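Search the help pages
Enter a keyword or article number
Search

Caring for Oiled Wood Worktops: Frequently Asked Questions

These answers apply to solid wood worktops, desks and tables finished with Nitus Hard Oil or Nitus Maintenance Oil. Lacquered, painted and veneered surfaces need different treatment and are covered separately. If you do not know which finish you have, start with the first question.

How do I tell whether my surface is oiled or lacquered?

Put a few drops of water on a clean spot where a mark will not matter, such as the underside near the back edge. Wait ten minutes and wipe it off. On lacquer, the wood under the water stays the same color. On oil, the wood usually darkens slightly, and the patch fades as it dries. A freshly oiled top can resist water well enough to look like lacquer, so if the result is unclear, sand a thumbnail-sized area by hand with fine paper. Lacquer produces a white powder. Oil produces a tan or brown dust that clogs the paper.

What is the difference between Hard Oil and Maintenance Oil?

Hard Oil contains a higher proportion of resin and is intended for bare wood. It goes on in two or three coats and forms the base finish. Maintenance Oil is thinner and is meant for a surface that has already been finished. Using Maintenance Oil alone on bare wood will not cause damage, but it takes many more coats to reach the same water resistance, and the result tends to look patchy in the first months.

Can I use food-grade mineral oil instead?

Mineral oil does not cure. It stays liquid in the wood and slowly migrates or washes out. It is acceptable on a cutting board that gets re-oiled often. On a worktop it attracts dust and prevents a curing oil from bonding later. If mineral oil has already been applied, clean the top with mineral spirits twice, let it dry for two days, and sand before applying Hard Oil. Some residue may remain in end grain, and those areas can take longer to cure.

How much oil do I need?

One 25-ounce can of Hard Oil is enough for two coats on a standard kitchen run with a sink cutout, including the underside. Open-grained species such as oak and ash use more than maple or beech. End grain uses the most of all. Buy from a single batch if the oil is tinted; the batch code is stamped on the bottom of the can.

Does the underside really need oil?

Yes. Wood takes up and gives off moisture through every exposed face. If the top is sealed and the bottom is bare, the two faces move at different rates and the panel cups. Two coats on the underside and two on all edges before installation are the minimum. Cutouts for sinks, cooktops and cable grommets should receive three, with extra attention to the exposed end grain.

What grit should I sand to?

Sand to 150 grit for kitchens and 180 for desks and tables. Going finer closes the surface and reduces how much oil the wood can absorb. Always sand with the grain in the last pass. On butcher-block construction all the strips run the same way, so this is simple on the face; the ends of the top are end grain and can go one grit higher to even out the color.

Skipping grits leaves scratches that are invisible on dry wood and obvious once oil is on it. Wipe the surface with a cloth dampened in mineral spirits before the first coat. The scratches will show up while the surface is wet and can be sanded out at that stage.

How do I apply the first coat?

Stir the can; do not shake it. Pour a small amount onto the surface and spread it with a lint-free cloth or a white nylon pad. Leave it for fifteen to twenty minutes, adding oil wherever the wood turns dull. Then remove all of the excess with a dry cloth. The surface should feel nearly dry to the hand when you finish wiping.

Most complaints about sticky tops come from excess oil left at this step. Oil that sits on the surface skins over and stays soft underneath for weeks. If this has happened, see the question on tacky surfaces further down.
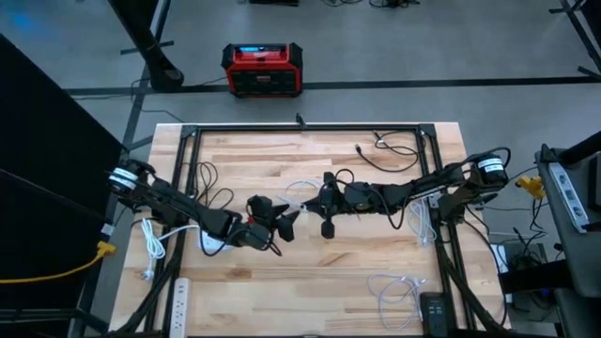 Second and third coats need much less oil than the first. Allow 24 hours between coats at normal room temperature and longer in a cold room. Between coats, rub the surface lightly with a gray abrasive pad to knock down any raised fibers, then vacuum and wipe.

How long before I can use the top?

Light use is possible 24 hours after the last coat. Full cure takes six days in a heated, ventilated room. Until then, keep water, hot items and rubber-footed objects off the surface. Rubber and some soft plastics contain plasticizers that can leave a permanent mark in oil that has not fully cured. Do not cover the top with plastic sheeting. If it must be protected while other work goes on, use clean, unprinted cardboard and lift it daily.

Are used oil rags dangerous?

Yes. Drying oils give off heat as they cure, and a crumpled rag can hold enough of that heat to catch fire without any spark or flame. Lay used rags flat outdoors in a single layer until they are stiff, or submerge them in water in a metal container with a lid. Follow local rules for disposal. The same applies to sanding dust taken from an oiled surface, so do not leave it in the bag of a sander or vacuum overnight.

How often should I re-oil?

Go by the surface, not the calendar. Sprinkle water on the area that gets the most use. If it beads, no oil is needed. If it flattens out and darkens the wood within a few minutes, apply one coat of Maintenance Oil. A new kitchen top typically needs this monthly for the first three months, then two or three times a year. A desk can often go a year or more. The strip in front of the sink wears first and can be treated on its own.

Can I clamp or screw things to an oiled top?

Clamps are fine once the oil has cured. Put a scrap of wood or cork under each jaw. Softwoods and some lighter hardwoods dent under moderate pressure, and a dent that crushes the fibers will take up oil differently from the wood around it.

Screws are also acceptable. Drill a pilot hole, put a drop of oil in the hole before driving the screw, and use stainless or coated hardware. Plain steel reacts with the tannins in oak, walnut and cherry and leaves blue-black stains. Anything long and rigid that is fastened across the grain should have slotted holes at one end — a solid top changes width between winter and summer, and a fixed rail or bracket will either bend or split the wood.

What removes black stains?

Black marks are usually iron or mildew. Oxalic acid, sold as wood bleach, removes most iron stains. Sand off the oil first, apply the solution to the whole strip or board so the color stays even, rinse twice, and let the wood dry for two days. Wear gloves and eye protection. Do not use chlorine bleach for iron stains; it has little effect on them and weakens the wood fibers.

How do I repair a white heat mark?

Light marks often disappear with a coat of Maintenance Oil rubbed in with a gray pad. Deeper marks need local sanding. Feather the sanded area well past the mark and re-oil with two coats of Hard Oil. The repair will look lighter at first and blend in over several weeks of exposure to light.

My top is still tacky after a week. What now?

Wet a gray pad with fresh oil and scrub the tacky area. The solvent in the fresh oil softens the residue. Wipe everything off at once with dry cloths and ventilate the room. Repeat the next day if necessary. If the residue has hardened into shiny patches, scrape them with a card scraper and re-oil.

What should I clean with day to day?

A damp cloth and a little mild dish soap. Dry the surface afterward. Flendow Wood Soap can be used weekly at the dilution on the bottle. Avoid ammonia, scouring powder, steam cleaners and citrus-based degreasers, all of which strip oil.

Will sunlight change the color?

Yes. Maple, ash and pine turn more yellow, cherry darkens and walnut lightens. Move objects from time to time during the first months, or outlines will form beneath them. The Hard Oil with UV filter slows this change but does not stop it.

How long does an opened can last?

Up to six months with the lid tapped down firmly. A skin on top can be cut out and discarded if the oil below is clear and liquid. Strain it before use. Discard oil that has thickened or turned stringy.

Related articles
Article 529: Removing old lacquer before oiling
Article 300: Sealing sink cutouts in solid wood
Choosing a Nieto scraper and burnisher
Flendow Wood Soap: dilution table
Lultby expansion brackets: fitting instructions
Oil or hardwax on stair treads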